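Does Squad Rotation Pay? A Season of Team Sheets at Antunes Town

Final project report, Sports Studies

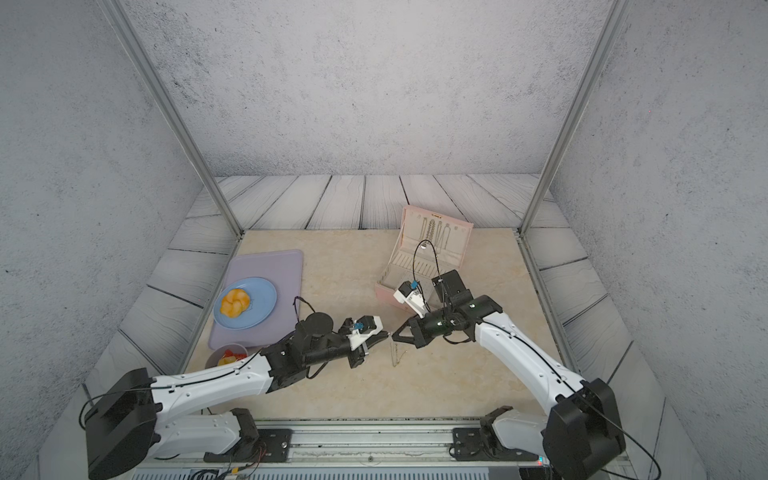 Does changing the starting eleven between matches cost a team points?
Less than supporters think. Over the season we looked at, sides with three or more changes took nearly as many points per match as sides left alone.

The club publishes its team sheets on the Ovow league site, which loads slowly and spells the left back's name four ways. We copied out 217 starts by hand and marked each as kept, rested, injured or banned. "Rested" was the difficult one. A manager who says a striker is rested may mean he is tired, or that they have fallen out over the penalty at Zundov.

The best run of the season, 11 matches without defeat, included the most changes. Before anybody writes to the manager, most of those opponents were in the bottom half, and Plolidico had a midfielder in goal for the last 15 minutes.

Bans did more harm than rest. When a full back was suspended the replacement was usually another full back's younger understudy – or, in March, a winger who made his feelings plain. The team let in more goals in those matches, mainly from crosses.

We had hoped to include the cup games, but the team sheets for two rounds are missing and the club has stopped answering our emails.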